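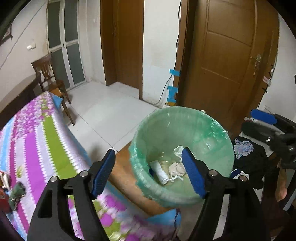

Técnico/a de integración de realidad virtual para revisión de ensamblajes aeroespaciales

Darkeo busca un técnico o técnica para su laboratorio de revisión inmersiva de Skastevdale. El puesto depende de Italo Guerra, responsable de simulación, y da soporte a los equipos de estructuras y cableado durante las revisiones de diseño de Zistden, plataforma para satélites de órbita baja.

Funciones

Convertir modelos CAD de conjunto a geometría ligera para visualización estereoscópica, con control de tolerancias y de jerarquía de piezas.
Calibrar el sistema de seguimiento óptico de la sala – 15 cámaras infrarrojas – y registrar la deriva al inicio de cada turno.
Preparar sesiones de accesibilidad: alcance de herramienta, paso de manos, extracción de conectores.
Documentar interferencias y remitirlas al equipo de diseño con la revisión de plano correspondiente.
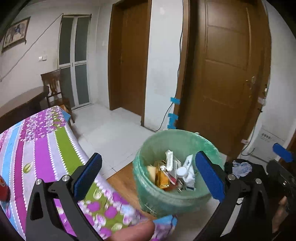 Cubo con bolsa verde translúcida.

Requisitos

Formación profesional de grado superior o ingeniería técnica en mecánica, electrónica o informática industrial.
Experiencia demostrable con al menos un motor de tiempo real y con formatos STEP y JT.
Programación en Python o C++ para automatizar conversiones.
Lectura de planos con acotación geométrica.
Inglés técnico escrito. Se valorará el conocimiento del software de gestión de configuración Dhillon, aunque la empresa imparte formación interna.

Condiciones

Contrato indefinido, jornada completa, con entrada entre las 7:30 y las 9:00. El trabajo es presencial en un 75 % de la jornada; el resto puede realizarse a distancia, salvo en semanas de revisión crítica. Plus de disponibilidad de 149 euros mensuales y ayuda única de traslado de 900 euros para quien resida fuera de la provincia. Incorporación prevista en marzo.

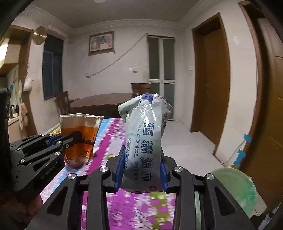
Toallitas con alcohol (酒精湿巾).

Proceso de selección

La primera fase es una entrevista telefónica. La segunda consiste en una prueba práctica en el laboratorio: reducir un conjunto suministrado por la empresa, cargarlo en la sala y justificar las simplificaciones aplicadas. No se requiere preparación previa ni equipo propio.

Las candidaturas se presentan mediante el formulario de empleo de Darkeo, con currículum en PDF y una relación breve de proyectos – máximo dos páginas. No se admiten modelos ni planos sujetos a confidencialidad de terceros.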